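November, workshop notebook, Bretstead
Entry by Maya Dabbas

Work continued on the second timber-hub dome for the Trundano garden site. The struts for the lower two rings were cut before noon. Lacey Tindall set the stop on the miter saw at 840 mm for the short struts and 1000 mm for the long ones, measured between bolt centers, with 30 mm left beyond the hole at each end. Every length was checked against the steel rule, and three long struts were rejected for being short. They have been marked in red crayon and set aside to be recut as short struts.

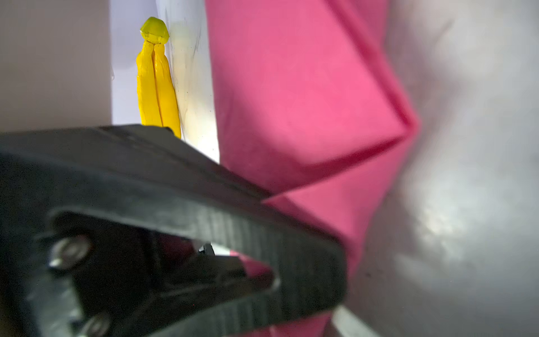
The end angles remain a matter of some disagreement. The drawing supplied by Rami Haddad gives the same angle at both ends of every strut, whereas the earlier notes by Imad Sleiman allow a slightly steeper cut on the long ones. A trial hub was assembled from the drawing. The joint closed on five sides and stood open by 3 mm on the sixth. Mr. Haddad considers this to be within what the bolts will pull in. Mr. Sleiman does not agree, and his objection is recorded at his request.

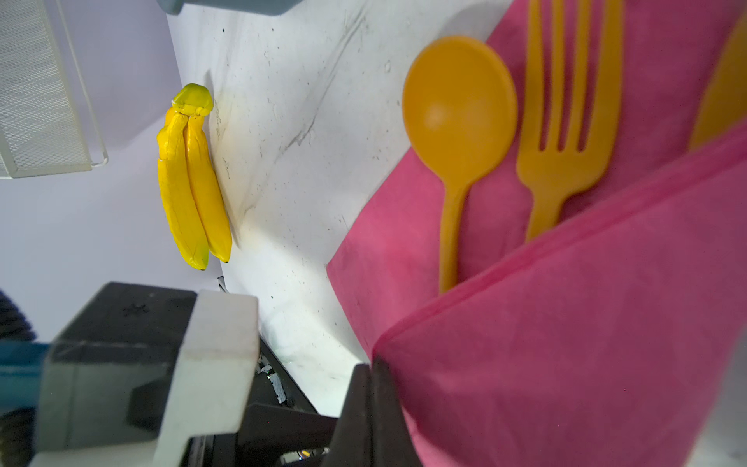 Hub plates: the Dridach plates were drilled as a stack, clamped between scrap board. The lower plates came away with a burr that had to be filed by hand. Future stacks are to be shorter. The drill bit should be replaced before the next batch. Lorna Lacson has the order form.

Exterior oil was applied to the finished short struts and they were placed on the rack, end grain up. A second coat is required. The first took about 30 minutes to go on, with two persons working.
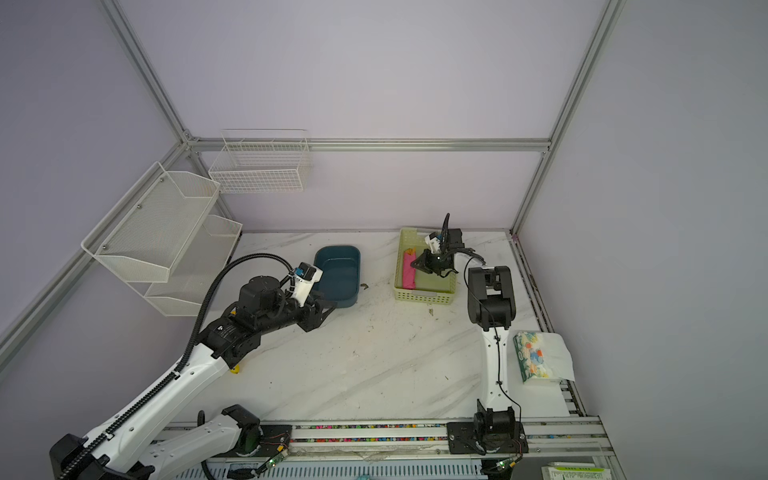
Reading time: 2 minutes

Base ring: the site at Trundano falls toward the hedge, and the base ring cannot be set directly on the grass. It was agreed that the low side will be raised on paving slabs bedded in sand. Ms. Lacson is to confirm the fall with a string line before any slabs are purchased. The door opening will face the path, as on the first dome, and the sill will be fixed last.

The cover is not yet decided. The Saab quotation for clear sheeting was read and left open until the frame has stood through a windy week. 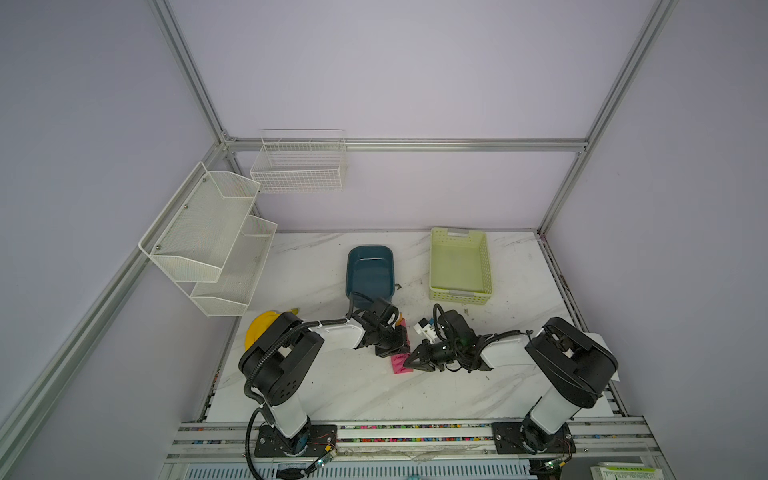

Outstanding

Recut the rejected struts.
Build a second trial hub using the steeper angle and compare it with the first.
Second coat of oil, short struts.
String line at Trundano (L. Lacson).
Return the borrowed bar clamps to the joinery room.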